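Bristport Device Users Group - Minutes of the August Meeting

Posted in August by Etelka Vörös, secretary
Last updated: August, 9:12 pm

Meeting opened at 7:00 pm with 12 members present. Zorica Obradović chaired. Minutes of the July meeting were approved with one correction to the spelling of Posness.

1. Tablet trial. The Trulberg tablets have been on loan for eight weeks. Battery life is fine. Two members reported that the stylus drops its connection after the latest update. Zorica will write to the supplier.

2. Phone unlocking. Long discussion on whether the group should help people get into locked phones. Agreed that we will not do so without proof of purchase. Carried, 8 in favor, 4 against.

3. Room and costs. The Posness hall is raising its rate to $58 a night. The balance stands at $903. Agreed to stay until the end of the year - then look again.
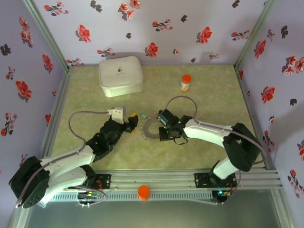 4. Accessories swap. The swap table will run again next month, with chargers, sleeves and keyboards accepted. Etelka asked that items be spread out, with a wide gap between one and the next like the white case and the orange-capped medicine bottle, so people can pick things up without knocking others over. Names go on a sticker underneath. No loose batteries.

5. Any other business. Mr. Angelovski offered to give a short talk on backups. Accepted.

Meeting closed at 8:40 pm.

Comments

tomk: Stylus trouble here too. Going back one version fixed it for me.

Rhea P.: Is a phone bill enough for proof of purchase?

Etelka: No, we need the receipt.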